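Release height, contact flags and a segmenter that likes red

Posted 25 May 2024

I spent most of January rewriting the place step in Bikach, our pick-and-place stack, and I have been putting off writing it up. The short version is that the old code treated "above the target" and "on the target" as the same state, and the planner believed it.

The problem showed up in two views of the same simulated setup. 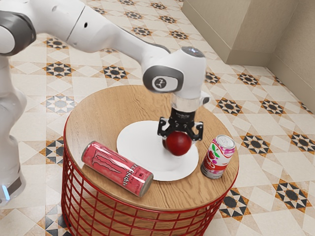
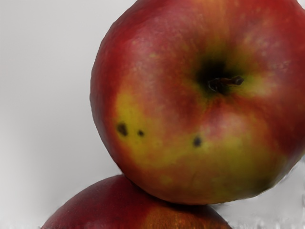

Red ball over the plate (first) and apple close-up (second), both rendered.

The old place routine worked like this. The planner picked a release pose from the plate's fitted plane plus the object's radius plus a fixed margin. The arm moved there, the fingers opened, the object dropped the rest of the way. With a block, a fixed margin is fine. With a ball, even a small drop leaves some lateral velocity, and a flat plate has nothing to stop it.

The margin existed for a reason. Plane fits on a plain white plate are poor, and the first version of the code (mine) drove objects into the surface when the fit came out low. Damian Bühler added the margin to stop that, and it did stop that.

The new routine has two phases. Phase one goes to the old release pose. Phase two is a guarded descent: velocity control along the surface normal, capped, with a stop on either of two conditions.

1. The estimated normal force passes a threshold for 2 consecutive control ticks.
2. The descent exceeds its travel limit, in which case we abort and back off along the same line.

One tick was too sensitive. The force estimate comes from joint torques, and it spikes whenever the wrist changes direction. I filtered it at first, but the filter added enough delay that the stop came late, so the filter is gone and the tick count stays.

Collision checking needed a change too. The attached object was being padded by the same amount as the arm links, so the planner rejected any pose where the ball was near the plate, including the one we wanted. Contact between the held object and the named target is now allowed during phase two only. Everything else on the table, such as the two drink cans on either side of the plate, keeps full padding throughout. Melina Dimitriou asked in review why the allowance isn't global for the whole place action. If it were, the transit motion could clip the plate edge on the way in and the checker would say nothing.

Perception is where the apples come in. Vitent, our segmentation wrapper, takes a color prior plus a learned mask. The color prior was tuned on uniformly colored objects. An apple with a broad yellow-green patch gets split along the color boundary, and because that boundary is soft and blotchy the split moves between renders. The dark stem cavity then reads as a hole in the mask. Where one apple rests on another, you also get the opposite failure: the lower one is a deep red on its left side, close enough to the upper one's red that the prior wants to join them.

What I have now:

Color prior weight is lowered whenever the learned mask is confident.
Holes fully inside a mask are filled before the centroid is computed.
Touching masks are separated on depth discontinuity first and color second.

The third item costs the most time. It is also the one I trust least, as the depth step at a contact point goes to zero and the split there is a guess. Angeliki Spanos suggested fitting a sphere to each side and cutting on the intersection. I have a branch with that in it, untested.

I reran the regression set after merging: 2,056 scenes, with control at 60 Hz. I'm not going to post a success rate until Ojārs has finished going through the aborts, since a chunk of them look like travel limits set too tight on my side.

Still open: the travel limit should come from the plane fit's uncertainty and is currently a constant in the config file.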